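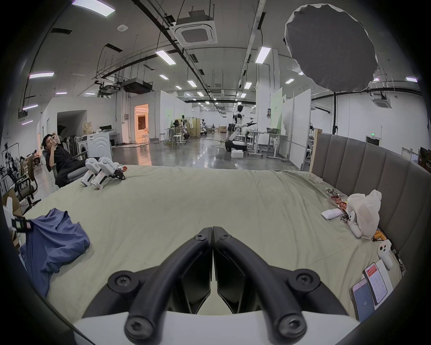 自然公園の「定員」はどうやって決まるのか
ドレバム自然公園 こども解説シリーズ
2022年4月10日更新

自然公園の中には、1日に入れる人数が決まっている場所があります。この人数を「利用の上限」または「定員」といいます。映画館の定員は座席の数で決まりますが、森や湖には座席がありません。このページでは、座席のない場所の定員がどのように決まるのかを、ドレバム自然公園のゲモウ湖(Gemow)を使って説明します。

収容力(しゅうようりょく)という考え方

ある場所が、こわれたり混みすぎたりしないで受け入れられる利用の量を「収容力」といいます。自然公園では、収容力を三つの種類に分けて調べます。

一つめは「生態的(せいたいてき)収容力」です。植物、動物、土、水が元の状態に戻れる範囲の利用量を指します。人が草の上を歩くと、草の茎が折れ、土が押し固められます。固まった土には水がしみこみにくく、雨水は表面を流れます。流れた水は土を運び、道にみぞを作ります。これを「浸食(しんしょく)」といいます。

二つめは「物理的(ぶつりてき)収容力」です。道の幅、橋の強さ、トイレの処理能力、駐車場の広さなど、設備の大きさで決まる量です。計算の方法は映画館の定員に近いものです。

三つめは「社会的収容力」です。訪れた人が「混んでいる」と感じはじめるところまでの量です。感じ方は人によって違うので、アンケートで調べます。静かな湖を見に来た人と、にぎやかな広場に来た人とでは、同じ人数でも答えが変わります。

三つの収容力のうち、いちばん小さいものが、その場所の上限を考えるときの出発点になります。橋が丈夫でも、まわりの湿原が弱ければ、湿原に合わせます。

ゲモウ湖の場合

ゲモウ湖のまわりには、ケンッパイネン歩道(Kemppainen)という木道があります。木道は湿原の上に板を渡した道で、はばがせまく、二人がすれちがうときは片方が待避所(たいひじょ)に入ります。

この歩道の上限は、1日600人です。さらに、同時に歩道の中にいてよい人数を200人としています。1日の上限だけでは、朝に全員が集まったときの混雑を防げません。同時に入れる人数を別に決めることで、時間の中での集中をおさえます。

団体は一組20人までです。これより大きな団体は、組を分けて時間をずらして入ります。人の列が長くなると、すれちがいのときに待つ時間ものび、待ちきれずに板から下りる人が出ます。板の外はミズゴケが育つ場所で、一度ふまれたところが元に戻るまでに何年もかかることがあります。

上限は、入口を通った人と出口を通った人の差で管理します。入口と出口には赤外線(せきがいせん)を使った計測器があり、人が光の線をさえぎると1回の通過として記録します。二人がぴったり並んで通ると1回としか記録されないことがあるため、係員が目で数えた結果と比べて、ずれを直します。この作業を「校正(こうせい)」といいます。 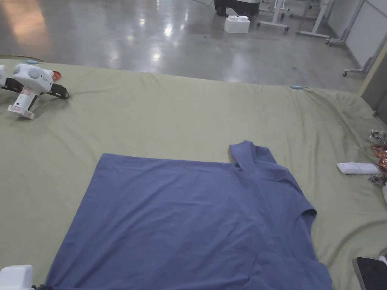
予約と当日券

ゲモウ湖の入場枠には、予約用と当日用があります。予約は入場日の7日前にしめきります。残りの枠は、当日の朝にストンベリ案内所(Stonberg)で配ります。

予約だけにすると、急に来られなくなった人の分があいたままになります。当日券だけにすると、遠くから来た人が入れないことがあります。二つを組み合わせるのは、両方の問題を小さくするためです。

予約したのに来ない人の割合を「不来場率(ふらいじょうりつ)」といいます。不来場率は季節と天気で変わります。雨の予報が出ると高くなり、紅葉の時期には低くなります。公園ではこの値を毎年計算し、当日用の枠の大きさを見直します。

上限はずっと同じか

同じではありません。一度決めた上限が正しいかどうかは、実際に使ってみて調べる必要があります。公園では、次の項目を「指標(しひょう)」として記録しています。

・歩道の外側で、植物がなくなった部分のはば
・木道の板のすりへり方
・水鳥の巣の位置
・アンケートで「混んでいた」と答えた人の割合

それぞれの指標には「基準値」があります。基準値をこえたときは、原因を調べたうえで対策をとります。対策は人数を減らすことだけとはかぎりません。待避所をふやす、歩く向きを一方通行にする、鳥が巣を作る時期だけ一部の区間を閉じる、といった方法もあります。

見直しの会議は毎年1月に開かれます。湖がこおり、歩道が閉まっている時期です。会議には公園の職員、研究者、近くの町の人、ガイドが参加します。人数を減らせば宿や店の売り上げにえいきょうするので、自然の記録と地域の記録の両方が資料になります。

公園の調査係、バルッテリ・トゥオミネン(Valtteri Tuominen)の説明

「指標の変化はゆっくりです。1年分の記録だけでは、人の利用による変化なのか、天気による変化なのかを区別できません。そのため、同じ場所で、同じ方法で、続けて測ります。人が入らない区画でも同じものを測って、二つの結果を比べます。」

人が入らない区画は「対照区(たいしょうく)」とよばれます。歩道ぞいと対照区の両方で草が減っていれば、雨の少なさなど別の原因が考えられます。歩道ぞいだけで減っていれば、利用のえいきょうが疑われます。理科の実験で、条件を一つだけ変えて比べるのと同じ考え方です。

ことばのまとめ

収容力:こわれたり混みすぎたりしないで受け入れられる利用の量。
浸食:水や風などが土や岩をけずること。
指標:状態を知るために、続けて測る項目。
基準値:対策を考えはじめる目印として、前もって決めておく値。
校正:機械の記録を正しい値と比べ、ずれを直すこと。
対照区:比べるために、条件を変えないで残しておく場所。

調べてみよう

住んでいる地域の公園や山に、人数や時期の決まりがあるかどうかを調べてください。決まりがあった場合は、生態的、物理的、社会的のどの収容力と関係があるかを考えます。二つ以上に関係することもあります。案内板に理由が書かれていないときは、管理している役所や事務所の資料も見てください。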